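Student Work > Social Studies > Final Reports

We use cookies to remember your settings. Accept | Manage

Where Old Clothes Go: A Report on Textile Reuse in Flutside
Rodrigo Patrício
Posted Thu 8 July

For my final project I looked at what people in Flutside do with clothes they no longer wear. I picked this subject after the drop-off bin behind the Pacheco grocery store was taken out in October and bags started piling up on the curb.

I used a paper survey with 18 questions and handed it to 60 households on the streets near school. I also spent 4 afternoons at Restau, the repair and resale shop on the main road, where I was allowed to sit at the sorting counter and ask questions.

Most households said they give away coats, jeans and children's clothes. Small things were a different story. Socks, underwear and worn towels nearly always went in the trash. Many people wrote that they thought a shop would be insulted to get a sock with a hole in it.

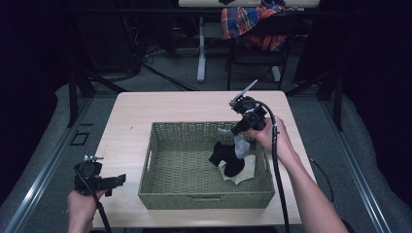
Restau does take worn items if they are clean and in a separate bag marked "rags." Cotton gets cut into wiping cloths and sold to garages. Mixed fabrics are harder to place. The manager told me that elastic and nylon wear out the cutting blades, so those pieces are baled and sent to a dealer in Kultuvton, who sells them for padding.

The shop's biggest problem is damp. One wet bag can spoil everything stacked under it, and then the whole pile has to be thrown out. The old bin at Pacheco had a broken lid, and the manager believes this is the main reason it was removed.

I had planned to compare Flutside with Kultuvton, but only 5 surveys came back from there, so I left that part out. If I did the project again I would ask fewer questions. Several people skipped the last page.

My suggestion is a covered bin at the school gate with a sign listing what can go in the rag bag.

Comments

marla_t: We never knew Restau took rags. Is it any day or only when the counter is open?

Rodrigo P.: Only when the counter is open. They don't want bags left outside.

D. Hollis: The lid on that Pacheco bin was broken for years. Good report.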